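Ollholm kitchen begins cut-size checks on leeks

Apr 28, 2026

The preparation kitchen at Ollholm has started a new round of checks on how leeks are cut before they go into soup bases and pie fillings. The work covers the white part of the stalk only. Green tops are kept for stock and are recorded separately.

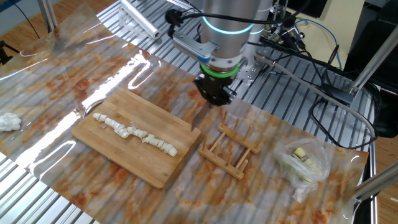
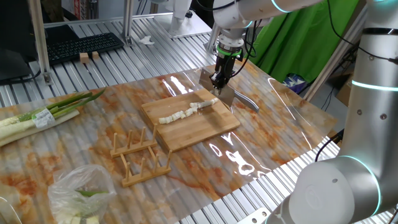
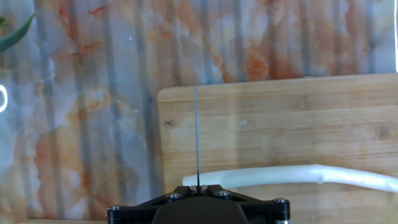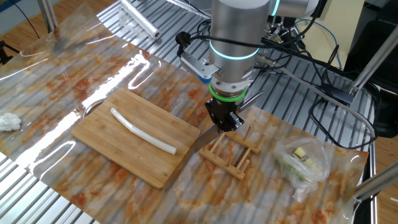 Method

Each stalk is laid lengthwise on a bamboo board and cut across with a straight downward stroke. The pieces are left in line until the whole stalk has been cut. They are then moved to a clear bag, weighed and labelled with the batch number. Boards are wiped between batches and stood upright to dry.

Nathalie Perron, who runs vegetable preparation at the site, said the line of pieces is read before anything is moved.

"If the stalk has rolled, the pieces come out wedge-shaped, and you can see where it began," she said. "Once they are in the bag that information has gone."

Stalks with a marked bend are accepted. They are harder to cut evenly, as the blade meets the outer layers at an angle on the curve, and the instructions allow the stalk to be cut in half first. The halves count as a single stalk in the record.

Earlier results

A first round was completed in February with leeks supplied by Grabowska. It covered 1106 stalks, of which 972 were passed as evenly cut. The remainder were used in blended soup, where piece size has no effect on the finished product.

The most common fault was an incomplete cut, with two or more pieces still joined by the outer layer. Lise Lapointe, who keeps the batch records, said most of these were found at the root end, where the layers are tightest. The board was checked for wear and replaced in both preparation bays after the round ended.

A second fault, crushed layers, was put down to blunt edges. Knives are now sharpened at the start of each shift and again at the midday break. The previous practice was to sharpen once a day.

Changes for the present round

The target is 3000 stalks. Supply is shared between Grabowska and a second grower, Palleck, whose leeks have a longer white shaft. Results for the two growers will be listed apart, with shaft length noted for each batch.

Bagged pieces are to be used on the day of cutting. In February part of the output was held overnight in the cold room, and the cut faces had begun to dry by morning. Overnight holding has been dropped from the procedure.

Peelings and root ends are weighed at the end of each shift and sent for composting.

Results will be passed to Borkeo, which buys the finished fillings and has asked for a written limit on piece length. The present agreement refers only to "small pieces". Perron said a figure would be proposed after the last batch has been weighed. Carrots and celery are to be checked under the same procedure once the leek records are closed.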